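Fileck put arms on its kitchen test bench in December, and the people who used to work that counter now mostly watch it. I think the company should be plain about what that means.

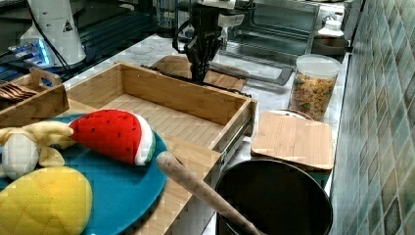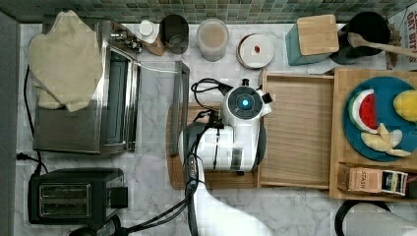

*The bench at Fileck, with the cutting board and the toy fruit.*

The old job was dull. You set out a plate, ran the task, put everything back and wrote it down. The new job is dull in another way – you wait for a stop, clear it and log it. Last month there were 148 stops and 93 went to the same two people. Their job title hasn't changed and neither has their pay.

Wernham, the sister site, is due to get the same setup by 2029. Managers there say no one will lose a job. That may be so, but a person hired to work with their hands should have a say before the work becomes watching.

I would start with the log. Pay for it as skilled work, rotate it by the week, and let the people who keep it decide when the bench is ready to run alone.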